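Fundraising page total stuck, and sponsor emails going out twice (Stomley charity walk)

Opened Sep 9, 2024 by Finbarr Ó Gríofa
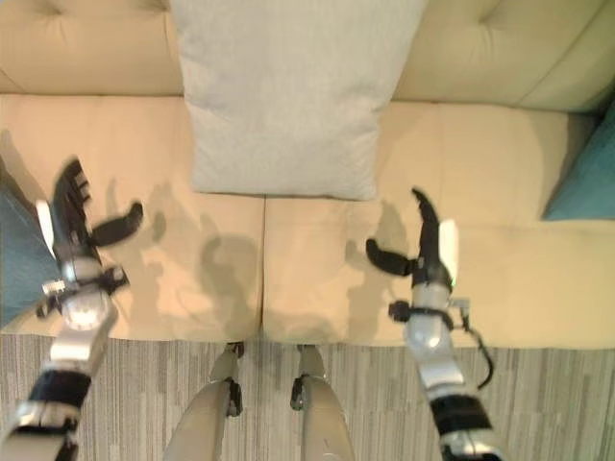
Hi all, me again. I look after the online side of the Stomley walk, the one the Lenihan office does every year for the children's hospice. We moved our team page over to Fondari in March and it's been lovely up to now, so please don't take this as a moan!

Two problems. First, the team total has been sitting at the same figure since last night, even though walkers are forwarding me receipts for new donations. Their own pages go up fine, it's only the team one that won't budge. Second, a few sponsors have had the thank-you email twice, and one very sweet lady wrote to ask if she'd been charged twice as well (she hadn't, I looked at the payment list and there's just the one).

What I've tried so far:

Logged out and back in. No change.

Different browser, then my phone on mobile data. Same old total on both.

Pressed "Recalculate" in the team settings. It spun for a good while and then told me "Last updated 21 hours ago", which I could have told it myself.

Turned off the Plokska add-on, the thing that feeds our mailing list. I left it off and put in a $2 donation of my own. One thank-you email this time, so I think that's the culprit for the doubles. Total still stuck though.

Update, after lunch

Thanks for the quick reply. You asked if anybody had changed the team's name or web address – yes, guilty. I added "Stomley" to the front of it yesterday evening so people could find us in the search. Didn't cross my mind that it could matter. I've put the old name back and saved it, and I'm waiting the 15 minutes you said.

Update

It moved! The total jumped up and all the missing donations are in there, including my $2. I went down the list against the receipts people sent me and they match. Number 96 on the list is down as "Anonymous" when the donor wanted her name showing, but I found the edit button for that one and it's sorted.

Still open from my end: can I have Stomley in the name at all, or does that break the link every time? And is it safe to switch Plokska back on if I untick its own "send receipt" box? I found that box under Notifications and it was ticked, so both systems were saying thank you. I've left the add-on off until I hear from you – I can copy new sponsors over to the mailing list by hand for a few days.

Finbarr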